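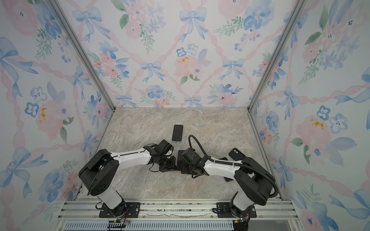

Kausar Kakakhel asked in May whether we needed more examples at all, or only better ones. I didn't have a good answer then. I have part of one now, so I'll start there.

Last updated 27 June 2024

Slide 1. Leave it up while people sit down. Two arms, one job: handling phones on a flat surface. Say the project name once (Movdale) and move on.

Slide 2. What we collect. One example is one full try, start to finish, with a person driving both arms. We save the joint positions, the gripper commands and the video from the fixed camera. We have almost 2,000 of these. Failed tries are kept and marked as failed.

Slide 3. Why phones. They are flat, smooth and hard to get a finger under. Face up and face down are different problems — the camera bump tilts the phone a little, and that changes where the gripper should go in. Mention that dark phones on a marble-patterned floor are the easy case for the camera. We still owe the dark floor set.

Slide 4. Walls and floor. We change the wallpaper and the floor pattern between batches. The first model was trained on one plain background and it did badly as soon as we moved it. Busy prints with flowers are in the set now. Don't spend long here, Yi-chun Hsu covers it after the break.

Slide 5. Crossed grippers. When both hands work near the middle, one can hide a phone from the camera. Drivers know it's there and reach for it anyway. The model only gets the video, so it learns a reach with nothing to explain it. We went through 50 examples by hand and tagged every stretch where a phone was hidden.

Slide 6. Back to Kausar's question. Better ones, mostly. We dropped 7 sessions where the driver paused too long — the model had learned to pause too. Play the short clip if there's time.

Slide 7. Still open: how to split work between left and right. Jailson wants a fixed rule for drivers. Wen-hsiung wants them left alone. Take questions, three at most.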